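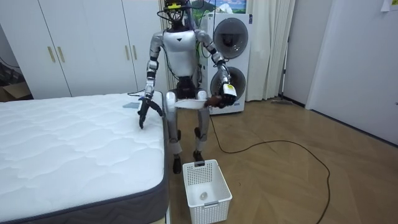

Firnitz Home Cinema Disc Set: The Livach Documentaries

Two discs, region free, with booklet
In stock
Reviewed for the shop by Ottilie Danzer
Page last changed 29 Oct 2020

I've been asked to write the page for this one, and the shop knows what it gets when it asks me. The box says "the lost masterworks of regional nonfiction film." They were never lost. They sat in the Livach town archive with labels on the cans, and anyone who wrote a polite letter could see them on a flatbed viewer. What Firnitz has done is scan them and put them in a nice box, and that's worth something. How much depends on how you feel about long shots of a river.

What you get

Disc one holds The Ferry Year, the long feature about the last season of a cable ferry. Disc two has the shorter films: Salt Road, Winter School and the unfinished Nomura Reel, which is a string of interviews with no narration and, as far as I can tell, no plan. The booklet is 32 pages, and a good part of it is stills you are about to see anyway.

The Ferry Year is the reason to buy. It's slow, and it's stubborn about being slow, but the ferryman is a wonderful talker and the director had the sense to leave him alone. There's a stretch in the middle where he explains to his nephew how to read the water, and the nephew plainly isn't listening, and neither of them seems to care that there's a camera on the boat. I could have watched an hour of that. Instead we cut to a town meeting.

Salt Road is being sold as a protest film. I've watched it over and over and I still can't find the protest. A truck gets stuck. Some men argue about whose job it is to pull it out. If you read the booklet essay first you will be told this stands for the whole regional government, and maybe it does, but I'd like to have seen that on the screen.

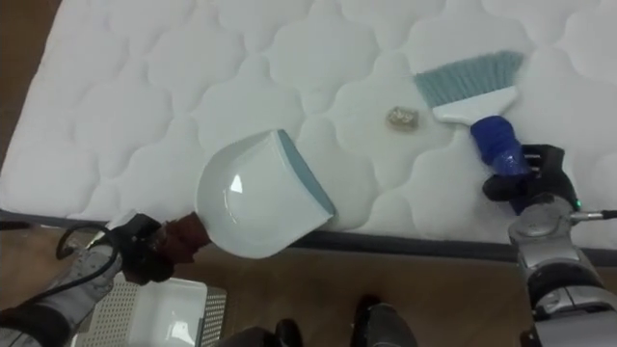 Picture and sound

The maker says the scan was done from the camera negative. For The Ferry Year I believe it. Faces look like faces, the grain hasn't been scrubbed off, and the night crossing holds up on a big screen. Winter School is another story. It's soft all the way through, the edges shimmer when anyone walks past the blackboard, and I suspect a tape master somewhere in the chain. I wrote to Firnitz in January to ask. They sent me the press release again.

Sound is plain mono on everything, as it should be. There's a "room sound" remix on the feature, which puts an echo on the ferryman and spreads the river behind your couch. Turn it off in the setup menu. It comes on by default.

Subtitles are in English and can be removed. They're readable, white with a thin outline, and late by a beat in Salt Road.
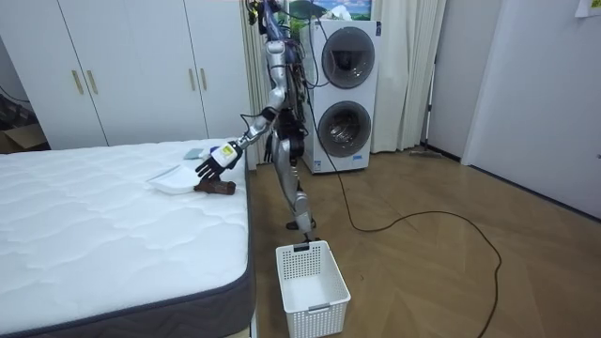
Humanoid robot beside a quilted mattress

Extras

A filmed talk with Lamen, the group that runs the festival where the scans were first shown. It lasts 60 minutes and feels it. Everybody on stage agrees with everybody else. There's also a trailer made for this release, with a piano score that none of the films have.

The Nomura Reel is listed on the box as a film and on the disc menu as an extra. The menu is right.

Details

Format: Blu-ray, 2 discs
Region: free
Color: color and black and white
Sound: mono, optional remix on The Ferry Year
Subtitles: English, removable
Booklet: 32 pages, stapled
Case: clear plastic in a card sleeve
Edition: the sleeve says "strictly limited," and Firnitz tells us that means over 400 copies

Who it's for

If you already like patient documentaries about people doing a job, buy it for disc one and treat the rest as a bonus. If you're buying because the sleeve promises danger and secret screenings, save your money. The back cover talks about a ban. The booklet, a few pages in, says the film was shown at the town hall with the mayor in the front row.

Returns

Unopened sets can come back to us. Opened sets only if a disc is faulty, and the soft picture on Winter School doesn't count as a fault. All copies look like that.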